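Inicio Cuaderno Limpieza Mezclas Archivo Buscar

Cuaderno del local de Paredes
Marzo, 9:40
Anotado por Anas Hattar

Sigo donde lo dejé en la página anterior, con las marcas que quedaban en la pared lisa después de pasar el paño. ¡Creo que ya lo tengo! O casi. La culpa la repartía yo entre el producto, el agua y el paño, y hoy por fin he cambiado las cosas de una en una, que es lo que Svetozár lleva pidiéndome desde que abrimos el cuaderno.

Preparación de la mañana. Botella vacía y enjuagada tres veces, tarada en la balanza pequeña. 100 ml de Proltix concentrado y agua del filtro hasta llenar. Peso total con la botella y el gatillo puesto: 842 g. Lo apunto grande porque la vez pasada escribí el peso en un trozo de cinta, la cinta se fue a la basura y tuve que repetirlo todo.

He probado primero en un palmo de pared, detrás de la puerta, donde si sale mal solo lo veo yo. Dos disparos, esperar, paño doblado en cuatro, de arriba abajo. Ni una raya. Me puse tan contento que fui a buscar a Khalil, que estaba con el teléfono y me hizo un gesto de que ya lo vería luego (lo vio luego, y le gustó).

Después, otra vez lo mismo con el paño viejo, el de felpa. Aquí sí, rayas otra vez, finitas y todas en el sentido de la pasada. O sea que una buena parte del problema es la felpa. Los paños de Brekthorpe son más cerrados y sueltan muchísima menos pelusa, y además escurren bien. Quedan pocos, hay que pedir. 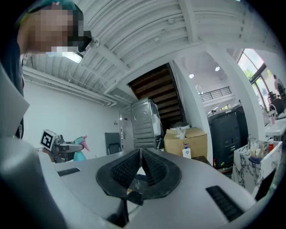 El pulverizador de gatillo rosa. Al fondo, la escalera de madera vista por debajo.

El pulverizador me tiene encantado, hay que decirlo. El cuerpo es translúcido y el nivel se sigue sin tener que destapar nada, y el gatillo rosa se encuentra a la primera aunque uno lo deje en el sitio más tonto del local. Con el anterior, blanco sobre pared blanca, perdíamos media mañana. Propuesta para todos: botella verdeazulada para la mezcla de Proltix y ninguna otra cosa dentro, nunca. Quien quiera agua sola, que coja otra y le ponga nombre.

Boquilla: media vuelta desde cerrado. Con una vuelta entera sale chorro y la pared chorrea antes de que llegue el paño. Con un cuarto de vuelta sale niebla, muy bonita, pero se queda en el aire y acaba en la mascarilla. Media vuelta. Lo he marcado con rotulador en la rosca.

Ahora el techo, que es lo que de verdad me quita el sueño. Es precioso, todo de paneles acanalados blancos en curva, con las vigas cruzando, y cada canal es un estante para el polvo. Desde el suelo parece limpio. Me subí a media escalera con la linterna y ya no lo parecía tanto. No pienso pulverizar hacia arriba de ninguna manera: la lámpara está ahí mismo y los tubos blancos que corren pegados a la pared, justo bajo el techo, también. Para los canales, cepillo largo en seco, siguiendo la curva, y el suelo al final de todo. Anas Ghanem dice que en Lenico lo hacían con aspiradora y una boquilla plana con un trozo de fieltro pegado. Me parece una idea estupenda y quiero intentarlo la próxima vez. ¿Alguien tiene fieltro?

Escalera por debajo: la madera pide otra cosa. Probé el Proltix en la cara de abajo de un peldaño, en la esquina, y se queda un velo mate. Se va con un paño apenas húmedo, así que no hay daño, pero no repetirlo. Para la madera, paño húmedo y otro seco detrás, peldaño por peldaño, contando también las contrahuellas, que se olvidan siempre. Es un trabajo lento y curiosamente agradable, con los brazos en alto y la radio puesta.

11:15. Segunda parte, el lado de la puerta.

La pared de este lado tiene más toques: la placa pequeña, el cartelito azul, la manilla. Alrededor de la placa, producto en el paño y nunca directo a la pared. El cartel azul lo limpié con el paño casi seco y ha quedado como nuevo, no me había fijado en lo apagado que estaba el azul. La manilla, dos pasadas, es lo que más se toca de todo el local y lo último en lo que se piensa.

La torre plateada es otro mundo. Las dos máquinas, la de arriba y la de abajo, tienen esas acanaladuras horizontales que atrapan todo, y la de arriba además el panel ovalado en relieve, con un borde en el que la suciedad se instala como en su casa. En plano el paño va de maravilla. En las acanaladuras no llega al fondo.

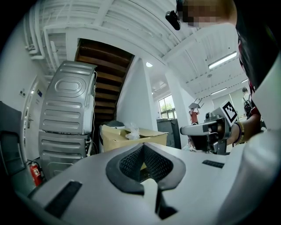 Lo que sí llega es el canto de una tarjeta vieja envuelta en el paño, y se lo debo a Qusai Nimri, que lo hace así en su cocina. Se pulveriza el paño, se envuelve la tarjeta, se apoya en la ranura y se tira de un extremo al otro sin parar. Si se para a medio camino queda un punto que luego brilla distinto. Siempre en el sentido de la ranura. Con el óvalo hay que ir girando la muñeca y la primera vez me salió fatal, la segunda ya bien.

Cuidado con el cable o tubo blanco que baja por el costado derecho de la torre. No tirar de él para limpiar detrás. Se levanta un poco con dos dedos, se pasa el paño y se deja como estaba.

Extintor: solo polvo, en seco. La manguera negra también en seco, sin descolgarla. Y debajo, barrer con la mano, que la escoba no entra. No moverlo de su sitio, por favor, ni un rato.

12:30. Peso de la botella al terminar: 427 g. He gastado 415 g de mezcla, bastante más de lo que esperaba, aunque una parte se fue en las pruebas de la boquilla y otra en enseñarle a Khalil el resultado de detrás de la puerta (tres veces). Con la boquilla ya marcada tendría que bajar.

Pendiente:
- pedir paños a Brekthorpe
- fieltro para la boquilla plana
- repetir la pared con 50 ml de Proltix, a ver si aguanta con la mitad
- mirar la pared con luz de tarde, que es cuando salen las rayas que por la mañana no se ven
- la botella queda en el estante de abajo, gatillo cerrado

Añadido, 17:20. Mirada la pared con luz de tarde. Limpia, menos una raya larga a la altura del hombro, que es mía, de apoyarme. ¡Una!

Comentarios

Svetozár Ďurica
Muy bien lo de cambiar una cosa cada vez. Pero falta apuntar cuánto esperas entre el disparo y el paño. «Esperar» no es un dato.

Anas Hattar
Cierto. Conté hasta diez, despacio. La próxima vez con reloj.

Anas Ghanem
Tengo fieltro, del grueso. El de Lenico era más fino, pero se puede abrir con un cúter. Lo llevo mañana y lo dejo junto a la botella.

Qusai Nimri
La tarjeta, mejor con las esquinas redondeadas con lija. Si no, al segundo día te come el paño.

Khalil Aoun
Probado con 50 ml en el trozo de pared junto a la escalera. Por la mañana, bien. Falta verlo por la tarde.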